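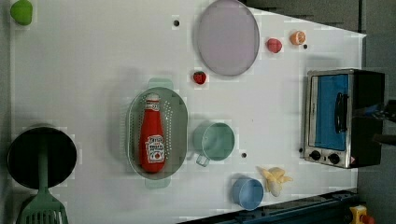
Friday, kitchen table, second block of the day. Started late, Ronaldo had the bench until lunch and the overhead needed focus again. Task list is the one Gisela put up Thursday night minus the drawer stuff. Main one today is the ketchup bottle – lying lengthwise in the colander at reset, white cap and all, which gives a much less friendly grasp than standing. Want plenty of lying-down starts this week. The last model trained on the upright ones and went for the cap every time, even when the cap was pointing sideways.

Ran 22 episodes before break, kept all but 3. The three are flagged in the sheet, reason column filled in properly this time. Two are my fault, I twitched the leader arm while reaching for the pedal. Third is a sync thing, wrist stream lags the overhead by a bit more than half a second after the pause. Told Timo. He says restart the Bimeo recorder between blocks and not to use pause at all. OK but then somebody take the pause button out of the interface.

Episode counter stood at 1231 when I stopped. Includes the old August ones, so don't quote it to anyone as the number for this set.

Resets: I was getting lazy and putting things back in the same spots. Caught it scrolling the thumbnails, strawberry in practicaly the same place for a long run of them. New rule for me, shuffle fruit every episode, dishes every fourth or so, oven stays put. Friederike wants the oven moved as well but then the calibration marks are no good and I'm not redoing that on a Friday. Monday maybe.

Language labels. Still a mess. We have "cup", "bowl", "green cup", "measuring cup" all for the same object depending who was annotating. Annick is making a fixed list. Until then write what you would say to a person standing next to you, and keep the colour in. Do NOT write "the thing".

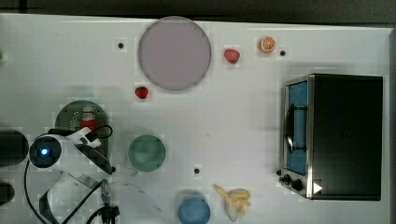
Afternoon block, left arm only. Right side parked, Görtz power supply was getting noisy and I'd rather not find out mid-episode. Did the standing-bottle version for comparison, same operator (me), same speed setting. Bottle goes up on the round green pad with the circuit-looking print and the arm comes in from its own corner, low. Works ok but the approach is tight, the finger has to come round and the wrist camera is nearly over the pad before it sees anything useful. Tried a higher approach for a few, smoother to drive, but more fumbling at the end. Going back to low for the rest of the set.

Mixed the two approaches in one folder by accident, sorry. They are split now, folder names end in _low and _high. If you pulled before four o'clock pull again.

Cables. The loop off the wrist needs tying before the next long session. I can feel it tug when I go far right, toward the oven door. Velcro not zip ties please, Timo had to cut the last lot off and nicked a sleeve.

The pad print worries me a little. Lots of small dots, very distinctive, and I can see the policy deciding that dots = put bottle here. Friederike thinks its fine as long as we have enough placements without the pad. So how many is enough? She said a third. I'd go half. Leaving it for the meeting.

Also checked the old Trernura checkpoint on the lying bottle, quick and dirty, 12 tries, no changes to anything. Got a proper grip on hardly any. Usually closes early, then drags the colander along with it. Didn't bother saving video for all of them, kept a couple of the drags because Gisela will want to see it. Retrain on the new set goes in the queue tonight if the disk has room. Flovau export is eating everything again, roughly half of that drive is duplicates as far as I can tell. Ronaldo, can you look?

For next time:
- restart recorder between blocks, no pause
- oven to new spot + redo marks (Friederike and me)
- colander other way round, handles left/right
- some starts with the plate closer in
- fixed object names from Annick, then fix the old labels
- velcro
- ask Timo wether the half second lag is in the August data too

Batch is uploaded, sheet is up to date as of 17:40. Leader arm is switched off at the wall, left arm is in rest pose.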